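Review: Talukder Sand and Water Table, Two-Basin Model
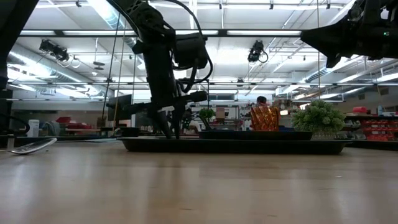
Black trays on a light wooden tabletop.

Reviewed by Marcela Sýkora, 22 May 2021

The Talukder two-basin table is a sensory table for children from toddler age up to kindergarten. It consists of a tubular steel frame, two molded basins that drop into the frame side by side, one hinged lid, and four legs with three height settings. I bought it for the three-year-olds' room at our center in Barkville, where it replaced a single-basin Stostia table that had a cracked drain. It has been in daily use since December. The room has 17 children enrolled.

Assembly

The table ships in one carton with the legs detached. The hardware bag holds bolts, washers, locking nuts and one hex key. The key fits but is too short to get good torque on the leg bolts, and I used my own. The instruction sheet has eight steps. Step five shows the crossbar fitted after the basins, but the crossbar will not go in with the basins seated. Fit it first.

Assembly took 19 minutes with two adults. One adult could do it with the frame upside down on a blanket. The bolts should be checked again after a week. Two of ours had backed off slightly, both on the side nearest the lid hinge.

Frame and stability

With both basins filled to the line, the table does not rock on a level floor. On our older linoleum it did, by a small amount, and the leveling feet took care of it. The feet have a short thread. If your floor is badly out of level you will run out of adjustment.

Children lean on sensory tables, and toddlers pull up on them. I loaded one long edge with 100 pounds of bagged sand and the opposite feet stayed down with the basins full. With the basins empty, the opposite feet lifted. The manual warns about this in small print on the last page. We keep the lid down and latched whenever the basins are out for cleaning, and the children are told that a closed table is closed.

The powder coat is holding up. There is one chip on the crossbar, from our own cart, and light surface rust has started there. The supplier sends touch-up paint on request.

Basins

Each basin is a single molding with rounded inside corners. Sand does not pack into the corners the way it did with the Stostia, and a damp cloth reaches everywhere. The rim has a shallow lip that sends small spills back in. It does nothing for large ones.

The fill line is molded into the wall, which is better than a sticker. It is set conservatively. For pouring work with funnels and cups, I find the water too shallow at the line for the younger children to scoop with the larger cups, and I go a finger's width over it. Splash increases accordingly.

The basins are the same size and can be swapped left to right. We usually run one wet and one dry. This works for a morning. By the end of the day there is sand in the water and water in the sand, and a divider between the two basins would slow that down. Talukder sells one separately. It ought to be in the box.

Fine dry material such as flour or cornstarch gets into the gap between the basin rim and the frame. It has to be brushed out with the basin lifted. Rice, dried beans and coarse sand stay where they should.

Drain

Only the left basin position has a cutout in the frame for the drain hose, though both basins have a drain fitting. To drain the right basin you either bail it, carry it, or swap it over. A full basin is too heavy for one person to carry safely and I would not try it.

The valve is a quarter-turn type with a removable strainer. The strainer mesh is fine enough to stop play sand and coarse enough that it does not clog on glitter, which we no longer use anyway. Flow is slow — allow several minutes for a full basin — and the last of the water has to be tipped or wiped out. The hose is long enough to reach a floor bucket and not long enough to reach our sink.

The valve handle sits inside the leg line, where a curious child can reach it. In the first month it was opened twice with water in the basin. My colleague Janka Lukáč fitted a hook-and-loop strap over it and it has not been opened since. A locking handle would be the correct fix.

Lid

The lid is one piece and covers both basins. It is held by two friction hinges and will stay at any angle past halfway. Below halfway it drops, though slowly enough that fingers can be moved. I would still keep an adult on it. When closed, it gives a flat surface that we use for blocks and puzzles. It is rated as a play surface only, not for sitting or climbing.

The lid does not seal. Water left overnight should be drained in any case. Sand left under the lid stayed clean.

Height settings

The three settings suit toddlers, preschoolers, and kindergarten children respectively. Changing the height means removing two bolts per leg. It is not a job for the middle of the day, and a room with mixed ages will have to pick one. We use the middle setting. Our shortest child reaches the bottom of the basin with a bent elbow, and our tallest does not stoop.

A child using a wheelchair can get close on the short side only. The crossbar blocks knee space on the long sides. The Wultgate table has open space on all four sides and is the better choice if you need it.

Cleaning

We wash both basins at the end of each day with soap and water, follow with our usual sanitizer, and let them air dry on their edges. There is no clouding or stickiness on the plastic so far. The strainer needs a brush. The underside of the frame collects sand along the weld seams, and a vacuum with a narrow nozzle gets most of it.

Comparison

The old Stostia single-basin was lighter, cheaper, and easier for one person to move. It held fewer children. Four could work at it without arguing, against six at the Talukder. The Wultgate, which I have used at another center, has deeper basins and the better frame. It has no lid, and the basins are an odd shape that will not stack or dry well.

Cost

We paid 700 dollars with delivery. The divider, cover and spare strainer are extra. For a home or a small family day care this is hard to justify, and a plain storage tub on a low bench will do the same work.

Good points: stable when filled, basins easy to clean, lid holds its position, molded fill line.

Weak points: one drain position, reachable valve handle, short hex key, divider not included, step five of the instructions.

Recommended for group rooms with a floor that can get wet and two adults present at cleanup. If Talukder adds a second hose cutout and a locking valve, I would order another for the room next door.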